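My Term Project: Does Anyone at Home Know Where the Scissors Are?

Monday, January 4, 2021

For my household studies project I wanted to find out how much time people lose looking for stuff at home. I picked this because my own family spends a ridiculous part of every morning yelling about tape (and keys, and the one good pen). My teacher said the topic was fine as long as I kept real numbers, so I did!

How I did it

I asked 20 households in Kilcombe to keep a search diary for five days. Every time somebody had to hunt for something, they wrote down what it was and where it finally turned up. I made the diary sheets myself and printed them way too small, sorry again to everyone who had to squint. I dropped them off in June and picked them up the week after.

What I got back

The diaries had 414 searches in them. I thought phones would win by a mile, but the top item was scissors, with 97. Chargers came next, then tape, then glasses. One house on the Ellholm side of town wrote "the dog's other leash" so many times that I gave it its own line in my table.

Most things turned up in the same room where people started looking, usually under mail or a jacket. I loved that part, it made me feel a lot better about our kitchen. The houses with the fewest searches weren't the neatest ones either. They just had one spot for each thing and everybody knew the spot.

Storage ideas I read up on

Drawers hide things, and deep bins are worse. Open shelves are good but they fill up with junk fast (ours did). Hanging tools on a wall board seems to suit people who forget what they own, and you can move the hooks whenever you change your mind. A pegboard beside a wood table is the setup I'd want for my own desk, scissors on the very first hook.
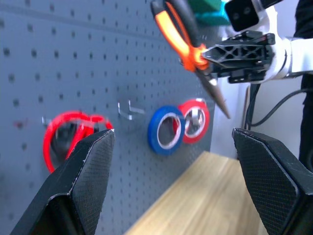
What I would do differently

I'd ask people to write down how many minutes each search took. I only thought of that after the sheets were already out, so my big question about lost time is only half answered. I'd also get more apartments, because nearly all my families live in houses with a garage, and garages are a whole other problem. And bigger print!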